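# two arm sink build, cable routing help?? (long)

**sinkward** · Tuesday, 7:12 pm

ok so third thread on this, mods merge if you want. Quick recap for anyone who missed the other 2: pair of arms on a stand in front of my kitchen sink, goal is dishes from the counter into the basin, rinse, out again. Home build, evenings only. Frame is 30 mm extrusion, joints are the Clomard ones from the group buy.

Reach is finally fine. Both grippers get down into the basin without the elbows hitting the cabinet doors, took me two rebuilds of the stand to get there. Moved the bases back a bit and it just worked.

Cables are the mess now. Right gripper has the blue connector on the side of the mount and the cable goes from there straight off to the right, over the sink rim. Left one loops up and over toward the dishes. 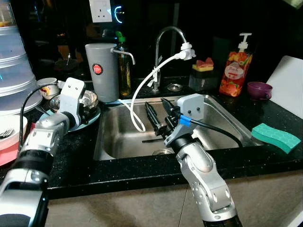 ## what I need help with

- right cable. How do I route it back down the arm without it binding when the wrist rolls
- left cable loop. It wants to land wherever the plates are
- the sprayer hose. White one hanging off the faucet, it loops down into the basin and I've held it to the neck but the loop is still right in the work area
- anybody waterproofed the black fingers? or do you just swap them

Not looking for "buy a dishwasher". Thanks

---

**gantry_goblin** · Tuesday, 7:31 pm

buy a dishwasher

ok sorry. Real answer, that right cable is going to get snagged, you have it crossing open sink at exactly the height where the other arm wants to be. Clip it every couple inches down the forearm, leave slack at the wrist ONLY. The slack should be a flat coil around the roll axis, like a clock spring. Not a loop.

---

**PlumbBob** · Tuesday, 7:40 pm

Disagree w/ goblin. Clock spring on a joint that size is a pain and it wears through, did two of those on my Aguiar arm and tossed both. Go overhead. Hook on the cabinet above, light bungee, cable comes down from the top. Ugly but it never touches anything.

Also get the hose out of there before you do anything else. Pull the whole sprayer attachment off. You're testing picks, you don't need it yet

---

**sinkward** · Tuesday, 7:52 pm

> Pull the whole sprayer attachment off

can't, rest of the household uses this sink lol. It has to go back to being a kitchen at breakfast. Same reason I don't want hooks overhead

Flat coil I could print. How many turns?

---

**gantry_goblin** · Tuesday, 7:58 pm

two is plenty for a wrist. And bob your coils wore out because you ran them over a bare bolt head, I remember the photos

---

**PlumbBob** · Tuesday, 8:03 pm

it was ONE bolt head

---

**kettlewell** · Tuesday, 8:20 pm

what's the plan for the stuff behind the sink. Oil bottle and the water filter are both back there next to the faucet, oil bottle is glass?? I'd have moved that on day one. One bad trajectory and you are mopping oil for a week. And the soap pump on the other side, that one is tall enough to catch a knuckle too

---

**sinkward** · Tuesday, 8:34 pm

yeah glass. There's a keepout box in software for everything behind the back rim of the basin, arms won't plan into it. Speed is capped at 20 percent as well while I sort the cables. I know a box in software is not a wall. Moving the oil, fine, you're right

Another angle, left gripper further out over the middle. You can see the cable problem better on this side, it runs up over the blue plate and off toward the filter. Right cable still going off to the right rim, same as before
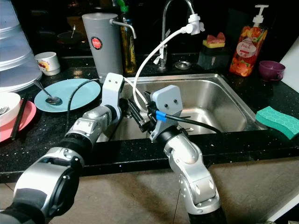

**Mbali Mtshali** · Tuesday, 9:05 pm

Hi, mostly lurk here, but I run a pair over the utility sink at our shared shop in Zelilbridge so maybe useful.

Left side first. I would not try to tame that loop, I'd shorten it. Measure with the arm at full stretch, add a hand width, tie the rest back at the shoulder. Ours was long "just in case" and it went under every plate on the counter. A gripper closing on its own cable is not fun to debug, looks like a force sensor fault for ages.

Right side I'm with goblin, coil at the wrist and clips down the arm. Bob's overhead thing is great on a bench that stays a bench. If you have to clear it every morning it'll drive you nuts.

Fingers: don't waterproof, swap. We dipped ours in Altamow liquid rubber and it peeled in sheets. Now just printed fingers, two screws, toss when they get gross. Motor side is what you need to keep dry, make a little skirt.

One thing I do disagree with upthread, leave the hose in. If it's going to be there in real use the planner needs to cope with it, otherwise you tune everything for an empty basin and start over.

---

**PlumbBob** · Tuesday, 9:17 pm

planner coping with a floppy hose, good luck. I'd tune empty first. Walk then run

---

**kettlewell** · Tuesday, 9:22 pm

+1 bob on this one. Hose is the hardest object on that whole counter

---

**sinkward** · Tuesday, 9:41 pm

ok so for now

1. shorten left cable, tie at shoulder
2. print coil + clips for the right, 7 mm clips should fit over the cable sleeve I have
3. oil bottle to the pantry
4. swappable fingers, Mbali do you have a file for yours?
5. hose stays but I'll try clipping the loop up higher on the neck so it clears the basin. Compromise

Forks I'm ignoring til later, there's one in the bowl on the pink plate and neither gripper can get under it. Plates and bowls first

---

**Mbali Mtshali** · Tuesday, 9:50 pm

will upload the finger file tommorow, it's on the shop machine. Check the screw spacing against your mount before you print a batch

---

**gantry_goblin** · Tuesday, 9:53 pm

post the coil when it's on. And bob, no bolt heads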